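Teaching a gripper by remote control: tips from my workshop
by Hülya Sönmez

I teach small robot tasks at Plostholm, mostly to people who never drove an arm before. In May I started to write down what I repeat every time. English is my third language, so please forgive the heavy sentences.

Before you record

Drive the arm for 5 minutes without saving anything. Your first movements are always nervous, and the robot will learn the nervous part very well.

Decide how the task begins and how it ends, and write both on paper. "Push the cube down the lane" is too short. Write which cube, which lane, and where the fingers must be when you stop.

Keep the hand controller low, near your stomach. If you hold it in the air like a telephone, your wrist is tired after 19 demonstrations and the paths become crooked.

Lanes and cubes

For beginners I use the lane task in simulation, because a cube which flies away costs nothing. Each lane has its own pattern, so I can say "take the zigzag" and we both know where to go. The cubes start at the far end, close to the back rail. 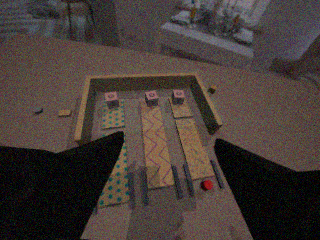

Slow approach, steady push

Open the fingers before you come near the cube. Opening them beside it is the most common way to knock it into the next lane.

Come down behind or beside the object, stop for one breath, then move. The short stop helps later when you cut the recording into parts.

When you touch a rail, do not pull away quickly. Lift straight up, return a little and continue. I keep such recordings if the correction is calm. A robot that saw only perfect runs does not know what to do after a small mistake.

What to keep, what to delete

Our Brorier set has 1,510 recordings now, and I deleted over a hundred others. I delete when the operator waited a long time, when the start position was wrong, or when two people drove in two different styles in one session.

Change the start position of the arm a little after every 3 recordings. Leave the goal the same until the student feels bored, then change the lane.

Write the name of the operator in the file notes. I forgot this in the Uçar set and I am still sorry for it.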